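The Sixth Grip

By the time the light in Cemcombe went yellow, I had folded the sweater so many times that my hands did it without me.

There were two sets of pads to compare. The Ruvberg pads were hard and smooth, and they cost less. The Finov pads were blue, with a pattern like a fine mesh, and I wanted them to win. A tester should not want anything. I wrote this on the first page of my notebook, and then I continued to want it.

With the smooth pads, the sweater left the bed three times out of six. I changed the screws, wiped the new pads with my sleeve, and held the gripper low over the green blanket. The orange stripes were easy to aim at.

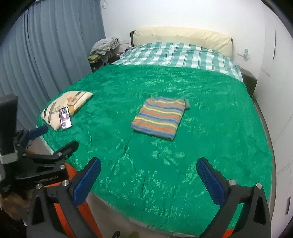
Mohammed asked over the phone if I was closing the fingers at the same speed as before, for otherwise the whole afternoon was worth nothing.

"The same speed," I said.

"And the same fold?"

I looked at my notes. For the fold I had written only one word, "neat."

He was silent for a moment. Then he told me to put the smooth pads back and begin again from number one, and to measure the fold this time.

I went to the kitchen for the ruler. When I came back, I shook the sweater open and laid it flat on the velvet, with both its arms out.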